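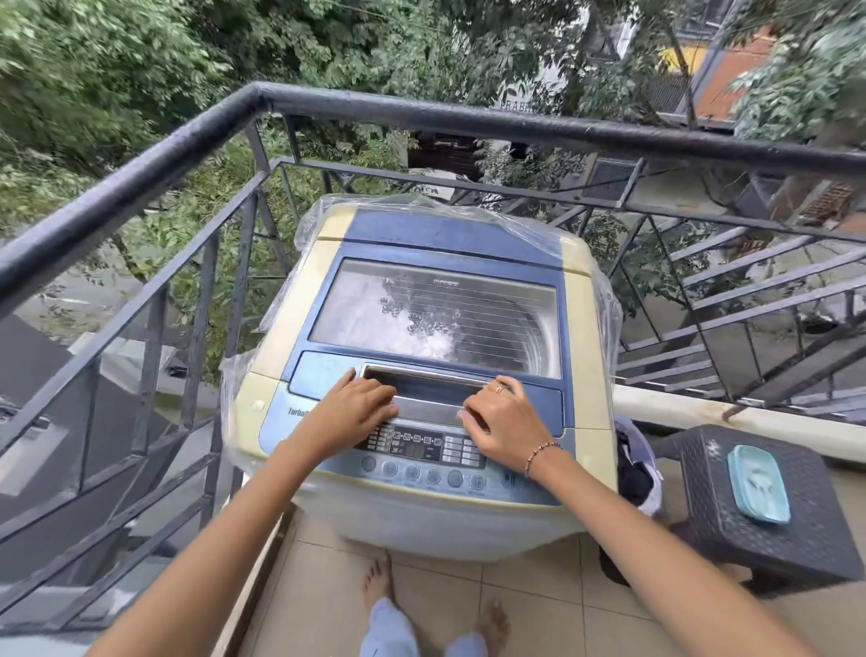 How a top-loading washing machine works

A top loader has its door, called the lid, on the top of the cabinet. Clothes are lowered in from above. The model on this balcony has a tinted glass lid with a handle strip along one side. Under the strip is the control panel, with a digital display and a row of round buttons. The button with the play/pause symbol is at the far right end.

The drum

Inside a top loader are two tubs. The outer tub holds the water. The inner tub, or drum, is full of small holes and holds the clothes. During the wash, the water and clothes are swirled together, and the rubbing loosens dirt from the threads. During the spin, the drum turns very fast and water is thrown out through the holes.

Loading

Dark and light colours are sorted into separate piles, as dye can move from one cloth to another in water. Pockets are emptied. Garments go in loosely so that water can pass between them.

Adding the detergent

Powder is measured with a spoon and tipped into the dispenser, a small drawer at the rim of the tub. Incoming water rinses it down into the wash. Too much powder makes extra suds, which are hard to rinse away. An adult should handle the detergent. It can sting eyes and skin and must never be tasted.

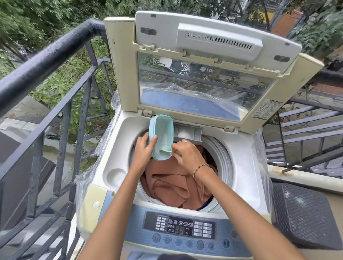 Words to know

Cabinet: the outside body of the machine.

Detergent: a cleaning substance. One end of each detergent molecule holds on to water and the other end holds on to grease, so the grease is carried off in the water.

Dispenser: the compartment that receives the powder.

Program: the set order of filling, washing, rinsing and spinning.

Safety

Keep hands out of the drum until it has stopped completely. Never climb on or into a washing machine.

Text by Miłosz Wilczyńska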